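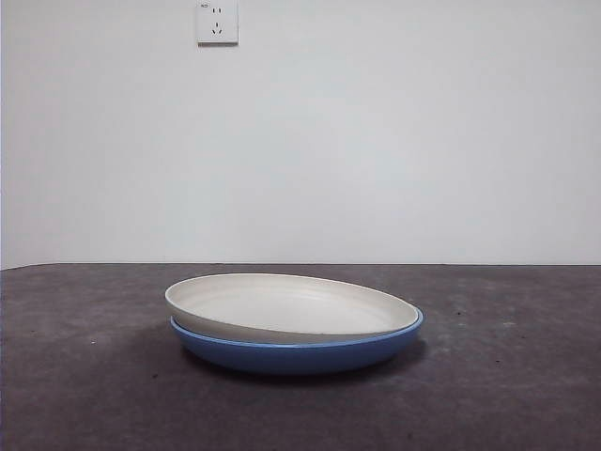

Plate Stacking, Part 2: Teaching the Arm to Place One Plate on Another

Genmont Robotics Club, build notes by Trinity Sorensen
Updated December 14, 2020

You should already have Part 1 working, where the arm picks up a single plate by the rim and sets it back down. In this part the arm puts the white plate on the blue one and backs away. The white plate is slightly smaller, so it always goes on top.

What you need

The club arm with the two-finger gripper
One white plate and one blue plate from the kitchen bin
The side camera on its fixed stand
A laptop with the Unier control program installed

Step 1. Set the start positions

Put the blue plate on the dark tabletop, closer to the wall than to the front edge. Put the white plate 16 cm to the left of it, measured rim to rim. Wipe the table first. Crumbs under the blue plate will make it rock.

Step 2. Check the camera view

Open the camera window and make sure you can see both plates and the wall behind them. Leave plenty of bare table in front. The camera looks from just above table height, so a plate shows up as a wide oval. If you see a full circle, the stand has been raised and needs to come back down.

Step 3. Record the path

Move the arm by hand through five points: above the white plate, at the rim, lifted, over the blue plate, and released. Save each point before going to the next. Set the speed to 60 for the lifted section and 18 for the last drop. Chia-hao Lau wrote the release routine, and it waits 600 milliseconds after the fingers open – do not shorten this.

Step 4. Back the arm out

Add a sixth point well outside the camera view. The final picture should show the plates and no part of the arm. The scoring script gets confused if a finger is still showing.

Step 5. Judge the result

Look at the rims. A stack counts if the white plate is resting on the blue one and nothing else is holding it up. It does not have to be level. In the picture at the top the white plate sits a little higher on the left and dips toward the blue rim on the right, and we score that as a pass with a tilt note. Write "tilt left high" or "tilt right high" in the log.

If the tilt is the same on every run, move your release point a few millimeters toward the high side and try again. If it changes from run to run, check the finger pads for wear.

Part 3 covers bowls. Save your path file under your own name before you log off.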